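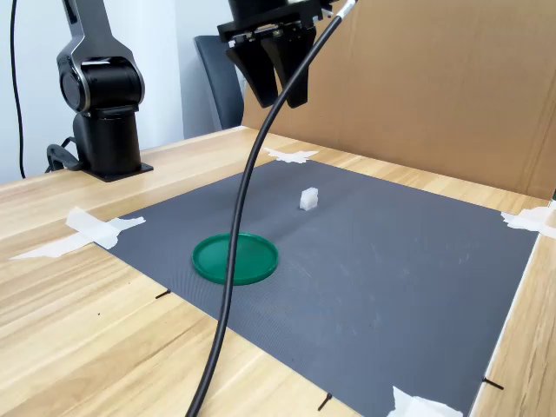 Stustero presenta Haltano, un método para que un brazo robótico aprenda a recoger piezas pequeñas con muy pocas demostraciones

25 de septiembre de 2026

El equipo de manipulación de Stustero tiene la alegría de dar a conocer Haltano, un método de aprendizaje por demostración en el que llevamos trabajando desde junio (y, si contamos las conversaciones de pasillo, bastante más). La idea es sencilla de contar aunque haya costado lo suyo llevarla a la práctica: una persona guía el brazo en 18 demostraciones de una tarea corta, y el sistema aprende de ellas dónde conviene cerrar la pinza y, sobre todo, cuándo le conviene volver a mirar antes de hacerlo.

Para los ensayos elegimos una tarea que cualquiera haría sin pensar, que es coger una pieza blanca pequeña y dejarla en una tapa verde. A un robot le cuesta mucho más de lo que parece, porque un error mínimo al bajar basta para empujar la pieza y obligarlo a empezar de nuevo.
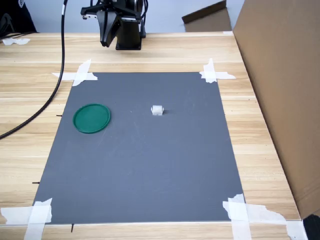 La pinza sobre la mesa de ensayos, con la tapa verde y la pieza blanca en la alfombrilla gris.

En la evaluación, el brazo completó la tarea en 20 de 22 intentos, cambiando la posición de la pieza en cada uno de ellos. Los 2 fallos se dieron con la pieza muy cerca del borde de la alfombrilla, una zona que apenas aparecía en las demostraciones y a la que queremos dedicar la próxima tanda de pruebas.

«Lo que más ilusión nos hace es que el robot corrige a mitad de camino, y eso se lo debemos a la paciencia de quienes grabaron las demostraciones, que repitieron el gesto una y otra vez con un cuidado enorme», explica Định Diệp, responsable del estudio. 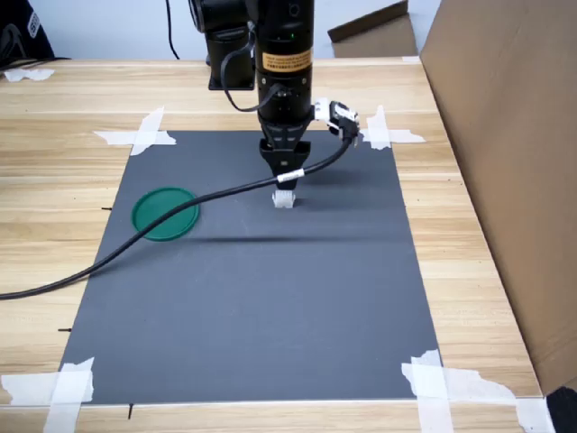
La pieza, sujeta entre los dos dedos de la pinza a poca distancia de la alfombrilla.

Haltano funciona sobre Văn, el programa de control que desarrollamos en casa, y se entrena en ocho horas con un solo ordenador de sobremesa. Nos importaba mucho este punto, pues queremos que lo puedan usar también los laboratorios pequeños y los centros de formación, que tantas veces nos han escrito preguntando por dónde empezar.

«Hemos procurado que la guía de montaje se pueda seguir sin llamarnos por teléfono, aunque quien quiera llamarnos será muy bien recibido», añade Diệp Đinh, a cargo de la documentación.

El código, las demostraciones y la guía estarán disponibles en la página de Drarley, nuestro repositorio abierto, donde también se publicará el informe técnico completo con los intentos fallidos incluidos. Los equipos que deseen repetir los ensayos con sus propias piezas pueden solicitar acompañamiento a través del formulario de contacto de Stustero.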